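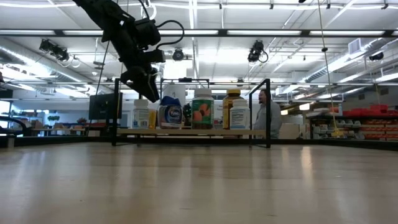
Photo: Rolora Home Guides / Gallach

Section 5. Setting Up and Leveling Your Shelf Unit

Read this section all the way through before you open the hardware bag. It applies to the Jostwood open shelf unit in the short and tall versions. If you have the corner version, go to Section 6, as the feet and the order of assembly are different.

Before you start

You need a Phillips screwdriver, a small level, a pencil and a tape measure. The hex key is in the hardware bag. Do not use a power driver on the frame bolts. The threads in the tubing are easily stripped, and a stripped side frame has to be replaced as a whole part.

Clear a patch of floor larger than the unit and lay down the flattened carton to protect the finish. The short version can be put together by one person. The tall version needs two from step 4 on.

Choosing a location

The unit can stand on a floor, or, in the short version only, on a table or counter. Keep it at least 5 inches from any heater, stove or radiator. Direct sun will fade the boards unevenly, and the outline of whatever you keep on them will show when you move it.

If the unit goes on thick carpet, use the wide feet (bag C). They are sold separately for the tall version.

Assembling the frame

1. Lay both side frames on the carton with the predrilled holes facing each other. The holes are closer together at the bottom end.

2. Set the lower crossbar between the side frames. Put a washer on each bolt, then turn the bolts by hand until they catch. Do not tighten them yet.

3. Fit the upper crossbar the same way. If a bolt will not start straight, back it out and try again. Forcing it at an angle will damage the thread.

4. Stand the frame upright. On the tall version, one person holds the frame until step 6 is complete.

5. Measure from the top left corner to the bottom right corner, then from the top right to the bottom left. The two measurements should match. If they don't, push gently on the longer corner until they do.

6. Tighten all bolts with the hex key, a little at a time, moving from one side to the other. Stop when the washer no longer turns under your finger.

Note: Boards will rock if the frame was tightened out of square. Loosen the bolts and repeat steps 5 and 6 before you look for another cause.

Fitting the boards

7. Push a rubber pad into each board support. The pads are pressed in dry. Oil or soap makes them creep out later.

8. Lower the board onto the supports with the beveled edge toward the front. The underside has a stamped arrow that also points forward.

9. Press down on each corner. The board should not lift or click.

10. Turn the retaining clips inward until they sit flat against the underside.

Boards bought before January may not have the stamped arrow. These can go in either way around.

Leveling

11. Place the level on the lowest board, left to right. Turn the feet on the low side counterclockwise to raise them.

12. Turn the level front to back and adjust again. A very slight lean toward the wall is fine. A lean toward the room is not.

13. Check the first direction once more — raising the back feet often changes it.

Each foot has 17 millimeters of travel. If that is not enough, move the unit or put a solid shim under the foot. Do not stack coins or folded cardboard. Both shift under load.

CAUTION: The tall version must be fastened to the wall. Use the strap and screw in bag D for wood studs. For plaster, brick or concrete, buy an anchor made for that wall. Do not load the boards until the strap is tight.

Loading the boards

The limit for each board is 25 pounds, spread evenly. Put the heaviest things on the lowest board and work upward. Tall, narrow bottles should stand toward the back.

Do not hang anything from the front edge of a board. Hooks and clamps may be used on the upper crossbar only.

Wait until any liquid spilled on a board has been wiped up before putting things back. Standing water gets in at the cut ends and raises the grain — sanding will not bring it back to the original finish.

Care

Wipe the frame with a damp cloth and dry it. For the boards, use a mild dish soap in warm water. Avoid bleach, scouring powder and anything with ammonia in it. The Song oil kit is suitable for unlacquered boards. It must not be used on lacquered ones, where it leaves a sticky film.

Check the bolts again one month after assembly, and whenever the unit has been moved.

Missing or damaged parts

Compare the hardware bags with the list inside the back cover. If a part is missing, have the batch code ready when you contact Rolora. It is printed on a sticker on the inside of the left side frame, near the bottom. Keep the carton until you have finished step 13, in case a board or frame has to be sent back.

Sheet revised Nov 13, 2024. Continue to Section 6 for the corner version, or to Section 7 for adding a second unit.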